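Binia Holds On at Yensuk

Binia Football Club opened its season in August with a 20–17 win over Nustano at the Yensuk ground, a result that few regular followers of this blog would have predicted at the half. The visitors led by ten points and had controlled possession for most of the second quarter.

Head coach Araba Adjei made one significant change after the break, moving to a shorter passing game with two tight ends. The offense finished with 354 total yards, the greater part of them gained after halftime. The defense deserves equal credit – Nustano did not score again.

Attendance was given as 2776, a respectable figure for a ground that has hosted the club since 1922. Parking on the north side remains inadequate, and I have written to the club on that subject before.

Binia travels to Sotard next, where it has lost on its last two visits.

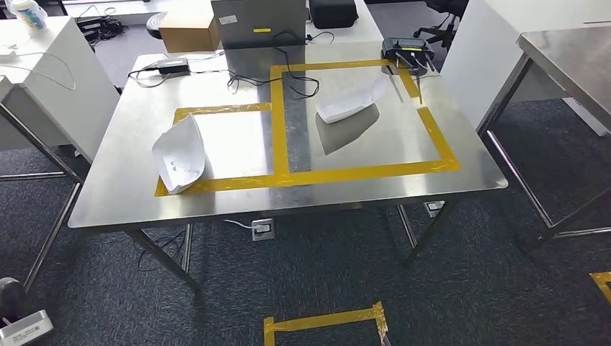

Will Binia keep the two tight end formation against Sotard?

Coach Adjei has said that she intends to start with it and review the matter at halftime.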